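Foro de manipulación y aprendizaje > Resultados y réplicas
Hilo: Tallos finos con cámara de muñeca, por fin números decentes
Publicado por Costel Stan en abril
27 comentarios · 14 veces compartido

costel_stan escribió:

¡Buenas a todos! Llevo semanas callado en el foro y ya tengo algo que contar. En Skustside estamos con el agarre de tallos usando solo la vista de la muñeca, sin cámara cenital y sin profundidad, y la política nueva (la llamamos Abella) ha pasado de dar pena a sacar tallos de un ramo apretado con bastante soltura. Entrenamos con 3.471 demostraciones teleoperadas y evaluamos con 400 intentos, todos con flores artificiales.

El cambio gordo no está en la red, que es casi la misma del hilo anterior. Está en las etiquetas: antes marcábamos el instante de cierre de los dedos, y ahora marcamos también los 11 fotogramas previos, con un peso que va subiendo. Con eso el modelo aprende la aproximación y deja de cerrar a lo loco en cuanto ve verde. De verdad que la primera tarde que lo vi corregir dos veces antes de cerrar me levanté de la silla.

El ramo de evaluación es denso a propósito. Los tallos pasan por el hueco entre los dedos y también por detrás, y con una sola vista cuesta saber cuál está dentro y cuál no.

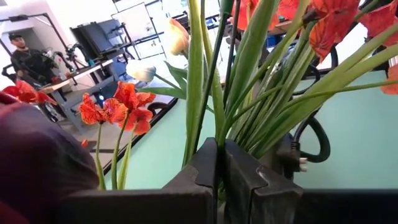

Qué hemos medido y qué no

Éxito = un único tallo entre los dedos y el resto del ramo en su sitio. Si salen dos tallos, fallo. Si sale el tallo pero arrastra medio ramo, fallo también. Los tulipanes cerrados se nos dan mejor que las flores rojas abiertas, y sospecho que es porque los pétalos grandes tapan lo de detrás cuando la muñeca se inclina. No hemos medido daño en la flor ni fuerza de cierre. Subiré la tabla por tipo de flor en cuanto la tenga limpia.

nuria_pinza escribió:

¡Qué alegría leer esto! Lo de ponderar los fotogramas previos lo probamos en Truro con cables y la mejora fue muy parecida, sobre todo en los casos en que el dedo izquierdo entra torcido. Una pregunta: ¿el peso sube de forma lineal o exponencial? A nosotros con la exponencial se nos quedaba el brazo dudando encima del objeto una eternidad.

costel_stan escribió:

Lineal, y justo por eso mismo. La exponencial la tuvimos puesta un día entero y parecía que el brazo estaba pensándose si comprar las flores.

tornillo_m3 escribió:

Me gusta el trabajo pero no compro la conclusión. Has cambiado las etiquetas y has metido más demostraciones a la vez. Sin una ablación con el mismo número de datos no sabes cuál de las dos cosas te está dando la mejora. Y otra: un tallo de plástico tiene rigidez más o menos constante, uno de verdad se dobla y se parte. Yo no hablaría de «agarre de tallos» en el título.

costel_stan escribió:

Lo primero te lo acepto entero, la ablación está lanzada y tarda. Lo segundo, a medias. El título no promete flores naturales, y la parte difícil que me interesa aquí es la visual: ver qué tallo va por delante con todo ese verde cruzado. Eso se parece mucho en plástico y en natural.

tornillo_m3 escribió:

Se parece hasta que la hoja se mueve al tocarla. Pero vale, espero la ablación.

lagartija_ros escribió:

Yo estoy con tornillo en lo de los datos y con Costel en lo visual, así que no ayudo nada, jaja. Lo que sí me llama la atención es el fondo. Con la cámara en la muñeca ve todo el laboratorio detrás de las flores: la ventana quemada, la mesa de al lado, hasta una persona. ¿Evaluasteis siempre con la misma orientación? En Wolcombe giramos la mesa y el éxito se nos fue al suelo.

costel_stan escribió:

Misma orientación, sí. Buenísima idea lo de girar la mesa, me da un poco de miedo y por eso mismo lo voy a hacer. Si alguien tiene una receta de aumento de datos para fondos con mucha luz, que la pegue aquí, por favor.

nuria_pinza escribió:

Nosotros recortamos el tercio superior al azar y variamos la exposición por secuencia completa, nunca fotograma a fotograma. Te paso la configuración por privado esta noche.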